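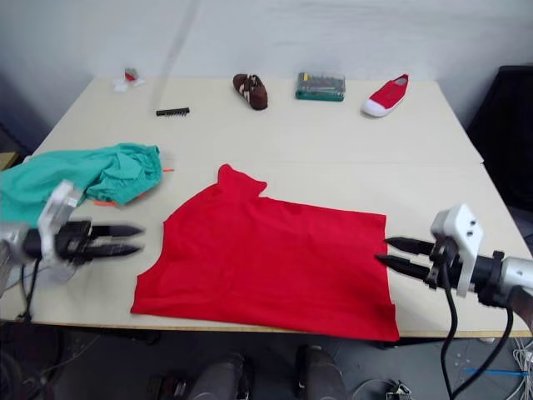

Do I need to fold before drop-off? Yes please, tees and tops folded, hem toward you, sleeves in. Start with the sleeves or you end up with a pointy bit at the top, same as on the red shirt. Smooth it, go again.

What about the heap? Leave it to one side till its turn, like the green one on the left. One shirt at a time.

Wrinkles ok? Small ones fine. No ironing neded.

How many can I bring? 20 per bag, 2 bags max — more than that, email Tomomi Honda first.

Last day? 23rd June. Next drop-off is in July.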